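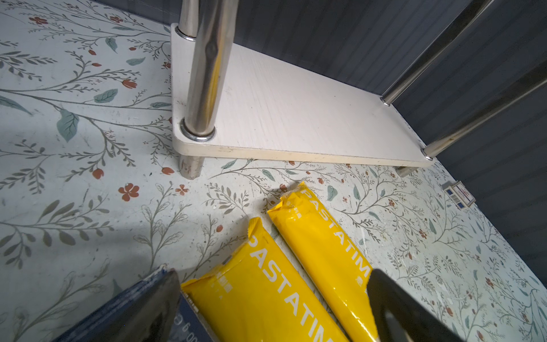
We had been promising ourselves the Vamen homewares fair for years, and this February we finally got in the car and went. It is 40 miles each way, which doesn't sound like much until you have done it behind a gravel truck with a thermos rolling around under the seat. But we were through the doors by half past nine with coffee in hand (good coffee, too, from the Ulum bakery cart by the coat check), and we had the whole morning ahead of us.

The fair takes up two long halls. The first is mostly kitchens and bathrooms, and I will admit we hurried through it, apart from a stop at the El Idrissi stand, where they were giving out little dishes of olives and selling printed tablecloths by the yard. I bought far more than I needed. My sister says I have never met a leaf pattern I didn't like, and she is right!

The second hall is where the small furniture lives, and that is what we had come for. Clorau had one of the bigger spaces, all shelving and little racks for apartments and narrow hallways. The kind I fell for is terribly simple: white wood-grain boards with rounded corners, and chrome tubes going up through them, with a shiny metal ring collar where each tube meets the board. I like that you can see how it goes together. So much furniture now hides everything, and then the day you move you are on the floor with a flashlight looking for the one screw.

The lady at the stand let me take a rack apart and put it back together, which took me most of an hour and gave my husband time for a second coffee and, I later learned, a third. She was very patient. Her advice was to set the bottom shelf on something soft while you work, get all the legs standing before you tighten anything, and leave the collars a little loose until the top shelf is on. I wish I had known that with our last bookcase.

We talked a good while about wear, too. Chrome does mark in time, and a damp bathroom will bring out rust streaks if you let it. She wipes hers down with a dry cloth and has had the same one beside her tub since her children were small. The board edges get scuffed before anything else does, which doesn't bother me a bit, as ours would be full of jars and seed packets anyway.

The two-shelf rack was $37 and the taller one $60. We brought home the taller one, and it rode the whole way across the back seat with my new tablecloth wrapped around it. Parking is free after the first lot fills, and the doors close at 4, so go early if you want to see both halls.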